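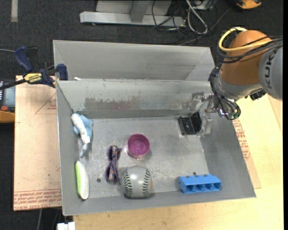
Progress report to the Haslinger fund: teaching by demonstration, second period
Prepared by Johanna Marti

May was our best month so far, and I'm very happy to be writing this one! We now have 767 usable demonstrations of bin picking by remote control. Mbali Xaba and Leopold Moser drove nearly all of them, and their sessions have become a pleasure to watch.

The task is still the one in our proposal. The operator moves the arm into the bin, closes the gripper on an object, lifts it out and sets it down in the second bin. We record the arm's motion, the gripper commands and the camera view from start to finish. The objects are mixed on purpose: plush toys, a cup, a baseball, hard plastic blocks. Soft things forgive a sloppy approach. Anything in a back corner doesn't, and we had far too few corner grasps last time, so Mbali spent 3 full sessions on nothing else.

Those sessions paid off. On Friday Flurina Strebel trained a fresh policy on the full set and ran 34 test picks. It missed 11, mostly boxy objects close to a wall, where the fingers have very little room. The earlier policy often wouldn't even try those, so we were delighted to see it going in at a sensible angle (Leopold recognized his own habit of tilting the wrist first).

Two things slowed us down. The link between the hand controller and Plidgate, our recording software, dropped samples in long sessions, and we had to throw out a morning's work before Ursina Trummer found the fault. It's fixed. Operators also get tired sooner than we planned for, and late demonstrations are jerky. Sessions now end after an hour.

Next we want to try guiding the arm directly by hand for the wall grasps and compare that with remote control. Spending is on plan. We'd like to move the unused travel money to operator hours and would be glad of your answer before the next period starts.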